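**Ticket 14: laundry folding, Risstead flat**
Opened by: Fanni Orbán
Status: open, again

Dark green ribbed knit will not fold into the Skustberg drawer. Reporter says it is black. Reporter has been told.
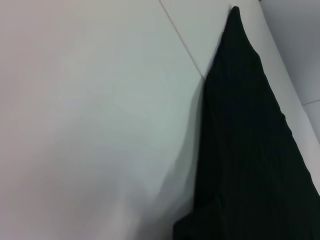
Dark knit on the white surface, fold attempt 5.

Tatiana suggests laying each piece out flat first and pulling the top corners until the creases give up. She has held this view since 2015.

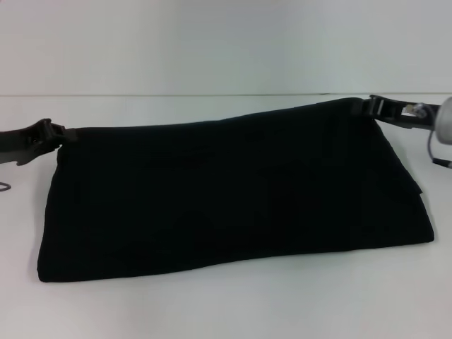

Corners first, then smooth towards the bottom edge, then halves. Drawer still won't shut. Reassigned to Tatiana Vaněk.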